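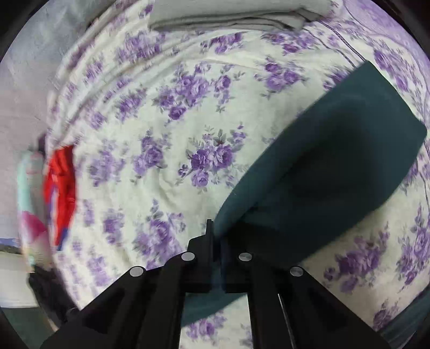 Fold it on the bed

Laundry day at Nuria Cantero's place in Ganton. Everything lands on the bedspread, purple roses and all, and gets sorted there. No table, no basket system.

Pants first. Waistband flat, legs together, in half, in half again. Elastic ones never stay square, she says, so dont fight them. Shirts after that, stripes or no stripes. Twenty minutes, tops, for a full load. Then straight to the drawers, becuase a pile left overnight gets slept on.

Her one splurge: a Clistance dresser, $399. Still going strong.

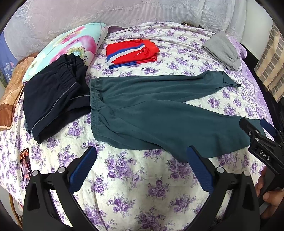 Dark pants in the middle, red striped top at the back.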